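Usness Tenants' Social Club
Minutes, March 30, 2019
Chair: Murray Després

Minutes of the last meeting approved. Balance is $178. Tea table: fruit stays with the tea.
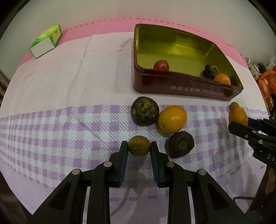 Tea order from Plukonska to stay at 2 boxes until July. Murray will call them.
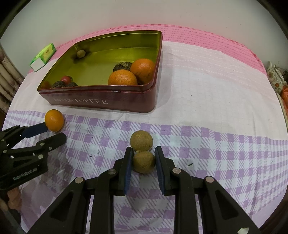
Tablecloths were discussed next. Lévesque quoted $70 for new ones. Members preferred to keep the plaid cloth with the pink striped border and have it cleaned. Motion carried. Key to Room 701 still missing.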